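Auxiliar de triagem e arrumação de peças soltas (m/f) – armazém Kovside
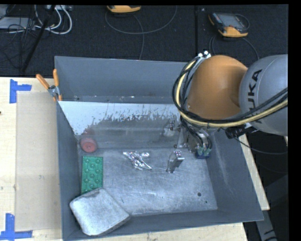
A Surnon procura uma pessoa para a secção de peças soltas do armazém Kovside. A secção recebe material avulso em caixas metálicas abertas, separa-o, identifica-o e volta a arrumá-lo nas prateleiras ou prepara-o para expedição. A vaga é para substituição de um colega que passa para a receção de mercadorias em novembro.

O que vai fazer

Esvaziar as caixas metálicas sobre as bancadas e separar as peças por tipo e tamanho.
Conferir as referências com a lista de entrada e registar faltas e trocas.
Embalar em saco ou caixa de cartão, pesar e colar a etiqueta.
Limpar o fundo das caixas antes de voltarem ao circuito. Riscos e marcas de uso são normais; caixas amolgadas no rebordo vão para reparação e levam fita amarela.
Deixar a bancada livre no fim do turno. As peças por identificar ficam no tabuleiro da secção, com a folha preenchida, e são vistas na manhã seguinte.

Trabalha-se em pé durante a maior parte do turno. Há elevador de carga para as caixas mais pesadas e não se pede a ninguém que as levante sozinho quando estão cheias. A secção dá apoio às encomendas da linha Sarkura, que têm etiquetas próprias e prazos mais curtos, e uma vez por mês ajuda no inventário do armazém Quiambao, do outro lado do pátio.

O que pedimos

Escolaridade obrigatória.
Português suficiente para ler listas, preencher folhas de registo e falar com os motoristas.
Cuidado com referências parecidas. Muitas peças só diferem num algarismo ou em poucos milímetros de diâmetro.
Disponibilidade para turno fixo da manhã, das 7h00 às 15h30, com meia hora de almoço.
Experiência em armazém é útil mas não é obrigatória. Carta de empilhador não é necessária para esta função.

O que oferecemos

Contrato de um ano, renovável, com período experimental nos termos da lei.
Subsídio de alimentação em cartão e subsídio de transporte de 85 euros por mês.
Prémio de inventário de 300 euros, pago com o salário de dezembro a quem tiver participado em todos os inventários do semestre.
Calçado de segurança, luvas e farda fornecidos pela empresa. Indique o número de calçado na candidatura.
Formação inicial de duas semanas, paga, na própria secção, com Dong-hyun Ra, responsável pela triagem.

Como se candidatar

Envie o currículo e um contacto telefónico através do formulário desta página, ou entregue-os em papel na portaria do Kovside até às 17h00. Não é preciso carta de apresentação. Se já trabalhou connosco, indique o ano e a secção.

As entrevistas são feitas no armazém por Myung-ja Bang, dos recursos humanos, e incluem um exercício prático de separação de peças com a duração de vinte minutos. Traga sapatos fechados. Quem não puder vir de manhã deve dizê-lo ao marcar, há horários ao fim da tarde.

Respondemos a todas as candidaturas. As que não forem selecionadas ficam guardadas durante seis meses, salvo indicação em contrário do candidato.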